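# The Odd Chopstick Club

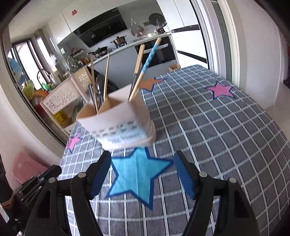
*Wooden chopsticks, one stripy ringer and a spoon in the white caddy, with the starry tablecloth underneath.*

I have opened a lot of cutlery drawers in the course of writing this column, and I've come to the view that the drawer is overrated. There, I said it. Kelly Figueiredo, who edits these pages and owns a drawer with felt lining (felt!), has asked me to be gentle about it.

My own conversion came in January, when I got sick of pulling out the top drawer every time somebody wanted a spoon. Ours sticks. It has stuck since we moved to Bindale, and you have to lift and wiggle at the same time, usually with a saucepan in the other hand. So I started looking at kitchens where the everyday cutlery lives out on the table, standing up, handles in the air, and I got a bit obsessed.

A utensil caddy is such a humble thing. White plastic, a few compartments, a little band of grey and blue pattern across the front if you're feeling fancy. You plonk it down on the table and everybody helps themselves. I love that it lets the chopsticks lean whichever way they please, and I especially love a striped one in among the plain wood. Every household I know has an odd chopstick. Ours is red lacquer and its partner went missing on a camping trip to Faresard, and I will not hear a word about throwing it out.

Ivana Alarcón has fed a family of 7 from a caddy for years, and when I rang her for advice she had plenty. Don't overfill it, for a start. If you have to tug at a fork and three others come with it, you've just built yourself another drawer. She keeps only what gets used at every meal, and the fish knives and the cake forks stay in the cupboard where they belong. Knives go in blade down, always, and hers stay well away from the side where the littlies sit.

Then there's cleaning, which I'd hoped to skip. Crumbs get in the bottom of the compartments. I don't know how, given that nothing with crumbs on it is supposed to go in there, but they do. Ivana tips hers out once a week and gives it a going-over with a bottle brush. Drying matters even more if you've got wooden chopsticks, so let them dry right through on a tea towel before they go back in. I learnt this the smelly way.

My mate Darragh Costello went and did the whole table while he was at it, and now he won't shut up about wipeable cloths. I'm with him, though! A grey cloth with a white grid and big cheerful stars in blue and pink and orange does more for a weekday breakfast than any centrepiece I've ever bought. It's also very forgiving of soy sauce.

And if you've got the room, a perforated plastic rack next to the table is a lovely spot for the oil. One bottle on the lower shelf, within reach of the stove, and the bench is yours again for chopping. I've cleared a space for one beside our fridge and I'm still arguing with the household about what's allowed on the top shelf. So far it's the pepper grinder and somebody's library book.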